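Keeping a Household Water Record: Notes After the First Year

It has been the practice of this blog to report on household matters once they have run long enough to be judged fairly. The water record was begun in March of last year, shortly after the move to the house in Ruden, and enough readers have written to ask about it that a full account seems due.

The purpose of the record was modest. The utility bills every second month, and the first bill at the new address was higher than anything paid at the apartment. There was no way to tell from the bill alone whether the difference came from the garden, the older fixtures, a leak, or a change in habits. A reading taken at the meter each morning was the simplest means of finding out.

What Is Written Down

Each entry consists of the time, the meter reading to the last full digit, and a short remark. The remark is left blank on most mornings. Where it is used, it notes anything likely to affect the figure: guests in the house, the garden hose, two loads of bedding, an absence overnight.

The notebook is an ordinary ruled one made by Drakix, with a stiff cover that holds up well when written on outdoors. A spreadsheet was tried in the second month and was given up within the same month. The meter sits in a box at the front walk, and carrying a pencil to it proved easier than carrying a telephone in the rain. Figures are copied to the computer once a month, when the kitchen table is clear.

The reading is taken at 6:30 in the morning, before any tap has been opened. This matters more than was understood at the beginning. Several early entries were made after breakfast, and the daily totals on either side of them are of little use.
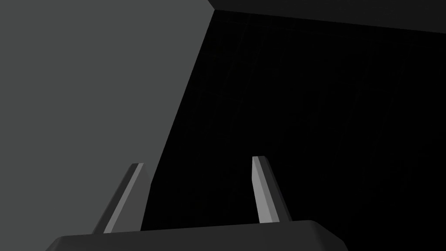
The First Findings

By the end of April, the daily figures had settled into a pattern. An ordinary day with two persons at home came to 326 liters. (The meter in this district reads in metric units, and no attempt has been made to convert the notebook. Readers who prefer gallons may divide by 3.785.)

The more useful discovery concerned the nights. A second reading was taken at bedtime for one week, and the difference between that reading and the one at 6:30 was found to be 41 liters on a night when no one had used any water at all. A house at rest should use none.

The loss was traced to the upstairs toilet. A few drops of food coloring were placed in the tank at bedtime, and by morning the color had passed into the bowl. The flapper had stiffened with age and no longer seated properly. A replacement was purchased at the hardware counter of Gralitz, on the main road, and was installed the same afternoon. The work required no tools beyond a sponge and a towel. The overnight difference fell to zero and has remained there, apart from one night in October when the handle stuck.

It should be said that the leak made no sound. The previous arrangement had been to listen for running water, and that arrangement had failed completely.

The Garden

Outdoor watering was the second subject of interest. The beds along the south fence had been planted with beans, squash and a row of dahlias, and they were watered by hose through June and most of July. On the hottest days the garden took more than the rest of the household together.

Three changes were made, in this order. The time of watering was moved from the evening to shortly after dawn. A layer of straw was put down around the squash. Finally, a rain barrel was fitted to the downspout at the back of the house. The barrel came from Brito and is still in good condition, although the spigot supplied with it dripped and had to be resealed with thread tape.

The effect of the straw was plain in the notebook within days. The effect of the hour was harder to see, and no claim is made for it here. The barrel was useful in June, was empty for nearly all of July, and overflowed twice in September when there was no longer much need of it. A second barrel has been considered and put off.

Readers in drier districts will have more experience in these matters than this author, and their comments on last summer's bean post were appreciated.

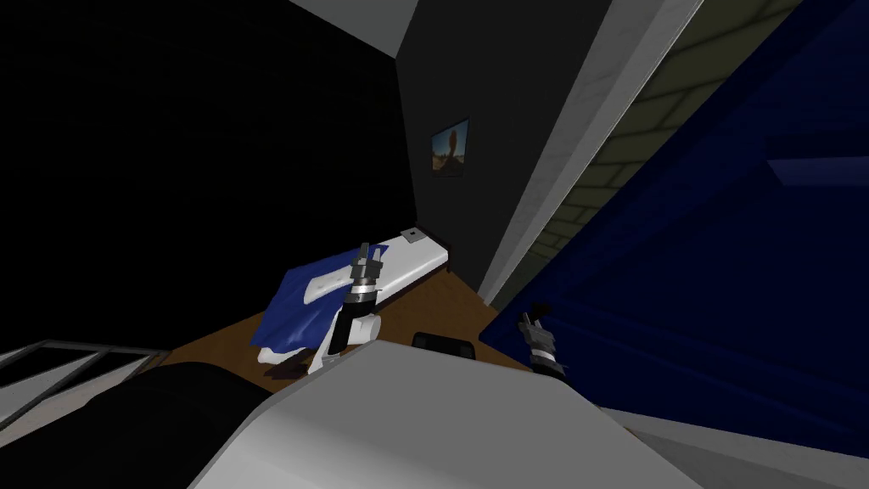 Laundry and the Kitchen

Indoor use has changed very little over the year, and the record suggests that it was reasonable to begin with. The washing machine came with the house and is not a new model. Its consumption was measured by reading the meter before and after a full cycle with everything else turned off. The quick setting was found to use nearly as much water as the normal one, and it left the towels in poorer condition. The quick setting is no longer used.

Washing dishes by hand was measured in the same way over several evenings. The result depended almost entirely on whether the tap was left running during rinsing. A basin is now used. The dishwasher, when full, performed better than either method, and the former household policy of rinsing plates before loading them has been withdrawn.

Showers were not measured individually. It was felt that this would not contribute to the peace of the house.

Cost and Result

The total cost of the project, including the barrel, the flapper, the tape and two notebooks, was $33 more than the amount saved over the same twelve months. The barrel accounts for most of the outlay. Without it, the record would have paid for itself by August. On present figures the balance should be made up by early summer.

Consumption on an ordinary winter day now stands well below the figure first recorded. The largest single part of that reduction is the toilet repair, and the remainder is divided among the basin, the dishwasher and a general attentiveness that may or may not last.

Arrangements for the Second Year

Daily readings will be discontinued at the end of this month and replaced by a weekly reading, taken at the same hour. The overnight test will be repeated at the start of each season. A page at the back of the notebook has been set aside for repairs, with the date and part number of each, so that the next flapper can be bought without taking the old one to the shop in a plastic bag.

The question of the hot water pipe, which takes a long while to run warm at the kitchen sink, remains open. A quotation for insulating it has been requested, and the amount will be posted here when it is received. Readers who have had similar work done in an older house are invited to leave a note below, with an indication of the length of pipe involved.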